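Clamthorpe Parents Board > Toys and Playrooms > Play food, what's worth keeping?

rumora_mom
Sorting the play kitchen stuff before January is over and I am drowning. Three bins of it. My two only ever touch the fruit and the bowls, everything else gets dumped on the floor and stepped on. What did you keep, what did you toss? Need opinions by tonight, donation bag goes out in the morning

hassanpour77
Keep fruit. Keep one plate per kid. Toss anything that comes in two halves and has lost its other half, you will never find it

Csenge Vörös
Disagree on the halves!! A half orange is a perfectly good orange to a three year old. We have one and it gets "squeezed" for juice every single day. Halves stay.

hassanpour77
ok but then you have 14 halves of things and no wholes. been there

Csenge Vörös
So? Put them on a plate cut side up, done

Fatemeh Golestani
I do the spread-it-all-out method. Everything on a big white table, look at it, then decide. You can't judge it in a bin.
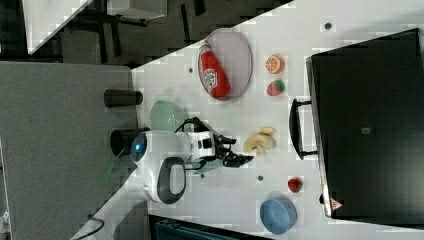

Mid-sort: ketchup on the oval plate, orange half and strawberry next to it, slices in a heap.

The two bowls are staying, green and blue. Ketchup bottle stays, they fight over it. Slices I'm on the fence about

rumora_mom
oh this is helpful. what are the pale yellow ones? apple?

Fatemeh Golestani
Apple or banana depending who you ask lol. The kids say chips

misitz_dad
Slices are the first thing I'd get rid of. They end up under the couch, in the vents, in my shoe. Ours came in a set from Misitz, 16 pieces, I think we're down to four

Csenge Vörös
No no slices are the BEST part. They can be anything. Nobody's kid wants a whole plastic chicken

misitz_dad
mine does. sleeps with it

rumora_mom
What about cups? I have so many cups

hassanpour77
Two. Then hide the rest and swap when they get bored. Same goes for plates, we do a swap bag in the closet and its like Christmas every time

Fatemeh Golestani
Cups I'd keep more than two if you have a group. For just siblings two is fine

misitz_dad
Also wash them before you donate, soap and warm water, let them dry overnight. The thrift place here sent back a whole bag once for being sticky

Csenge Vörös
fair. on that we agree

rumora_mom
Ok final call. Keeping fruit, slices (sorry misitz_dad), bowls, one plate each, two cups. Tossing the pizza with no toppings and what feels like 1000 tiny peas

hassanpour77
wait don't toss the pizza, I'd take the pizza

rumora_mom
its yours, message me an address before 9 tmrw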